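Equipment plan for the home-room manipulation work
Progress report to the programme office, 6 Sep 2024
Prepared by the equipment group, Cimmont

1. Where we are with the budget

The grant line for equipment is 3,000 euros for this period. Until the end of July we have spent 758 euros. The largest part of this went to Sukov for spare gripper fingers and the second set of cables. The rest was mounting parts and small tools. All invoices are in the shared folder, under the order number and not under the supplier name, as you asked in your last letter.

2. Work in the room

The recording in the furnished room goes on as planned. We kept the patterned walls and the printed fabrics, although a plain background would be easier for the software. The partner wishes to have data from rooms which look like real rooms, and we agree with this.

The yellow lattice fingers are the part we must plan for most carefully. We count them as consumable and we change them in pairs, also when only one side is damaged. The top edge of the right half is now a little pale and worn. For the moment we continue with this pair. The cable to the head unit makes a wide loop at the side, and for the next period we would like to buy a shorter one together with a proper clip.
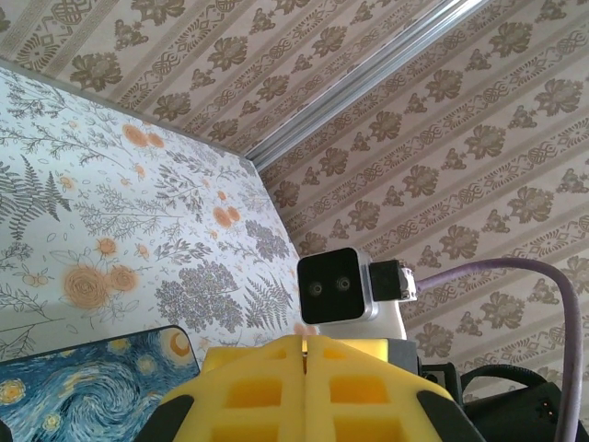 3. Orders we ask you to approve

Gripper fingers, 15 pairs, from Sukov. The offer is 268 euros including delivery, and it is valid until the end of the reporting period.

Short cable and clips for the head unit, from Kozłowski. We wait for the written price. By telephone they told us around two weeks for delivery.

Wrist camera, one spare. We have asked Concombe for an offer, but their model has a different connector and we would need an adapter. We prefer to stay with the present supplier if the price difference is small.

4. What we have postponed

The second arm is moved to the next budget year. With the present line we could pay the arm but not the controller, and it makes no sense to store one without the other. We also postponed the new workbench. The old one is too low, but it is stable.

5. Next steps

After your approval we will place the order for the fingers first. The cable and the camera will follow when we have both offers in writing. Please tell us also whether unspent money can be carried over, so that we can answer Kozłowski about a possible service contract.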